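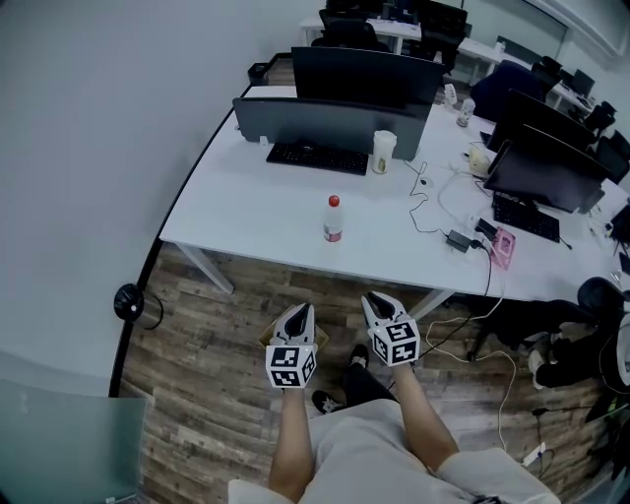 About Liler Cricket School

By Eliseo Valdovinos
Jan 18, 2023
5 min read

Liler is a private cricket school. We teach batting, bowling, fielding and wicketkeeping to children and adults, and we run short-format leagues in the warmer months. We are open all year. Most of our students grew up in the United States and had never held a bat before their first class. The rest learned the game somewhere else and want a place to keep playing.

I started the school after nine years of coaching out of the back of a car. In those days I rented half a baseball infield by the hour, rolled out a strip of matting and hoped nobody needed the outfield. The matting went with me to every session until it split down the middle. By then I had enough regular students to sign a lease, and we moved into our building on Ostance Road, where we still are.

The building

Ostance Road was a carpet warehouse. It has a high ceiling and no columns in the main hall, and that was the reason I took it. We have four full-length lanes with artificial turf and netting on all sides. Lanes one and two have a faster surface and are used mainly for pace bowling. Lane three takes spin better. Lane four has the softest floor and is where the beginner classes are held.

The bowling machines can be used in any lane, but a coach has to be present whenever one is running. They are set for soft balls unless the batter is wearing a helmet, pads, gloves and a box. We lend out all of these except the box, which you need to bring or buy at the front desk.

There is a small viewing area upstairs for parents, with a window onto lanes one through three. Lane four can't be seen from there. We have been asked about this many times and it would mean moving a wall.

Who we teach

We have 605 students enrolled for the current term. The youngest are six and the oldest is 74. He took up wicketkeeping after he retired and comes in twice a week.

Classes are grouped by experience first and by age second, so a 12-year-old who has played for years may well be in a group with 15-year-olds. Parents sometimes worry about this. We talk it over with them before moving anyone up, and a student can move back down at any time without losing a paid session.

Adult beginners have their own class. It covers the basic grip and stance, bowling with a straight arm, calling for runs, and the rules of a 20-over match. Former baseball and softball players tend to pick up fielding quickly and take longer with the straight bat. Catching without a glove takes some getting used to as well, and we start everyone on soft balls for that.

Girls and women can join any group. We also run a women's session, which was added when students asked for one and has been full since its second month.

How we coach

Every new student has a 20-minute assessment with a coach. We look at how the student moves, what they can already do and what they would like to work on. The coach writes a short plan and goes over it at the first class.

Groups are kept to eight students for each coach. In a normal session there is a warm-up, a block of technical work, and then some kind of game. I feel strongly about the last part. When I was learning, I spent whole winters in the nets and then had no idea where to hit the ball once there were fielders in front of me. Our students play a match situation every week, even if it is only two overs with 12 runs to win.

We don't teach one style. A batter who picks the bat up toward third slip and still hits the ball cleanly will be left alone. With bowlers we are stricter, as poor actions cause back injuries, and for that reason we limit the number of balls young fast bowlers send down in a week. The limits are posted next to each lane and coaches keep a tally. Please tell us if your child is also bowling for a club, so that those overs can be added in.

The summer league

The Bumolau League is our own 20-over competition. It began with four teams made up of students and their relatives, and it now has ten. Matches are played on the two turf pitches at Bumolau Park, from late spring until school starts again. Last season the ten teams scored 2,121 runs in the first round of matches, a record for an opening round – the short boundary on the creek side had a lot to do with it.

You don't have to be a student here to enter. Teams need at least 13 registered players. Single players can put their names on the draft list and will be placed with a team that is short.

The winner receives the Trương Cup, named after the family who own the hardware store across the road from us. They paid for the first set of stumps we ever used and have sponsored the league every season.

Fees and places

Terms run for ten weeks. Fees are listed on the classes page and can be paid in full or in two parts. Brothers and sisters get a reduced rate from the second child on.

We have capacity for 600 students at our regular class times. The extra five this term are in an early morning group that we opened as a trial. If it works out, we will offer more places at that hour. Registration for the next term opens in February, and current students can sign up a week ahead of everyone else.

Lanes can also be rented by the hour outside class times. Rentals can be booked at the front desk or by phone. Spikes are not allowed on any of our indoor surfaces.

Visiting us

You are welcome to come and watch a class before you sign up. The entrance is on the side of the building, past the loading dock, and parking is free. Let the desk know you are visiting and someone will take you upstairs.

Related pages

Classes and fees
Our coaches
Bumolau League: fixtures and tables
Bowling limits for young players
What to bring to your first session
Lane rental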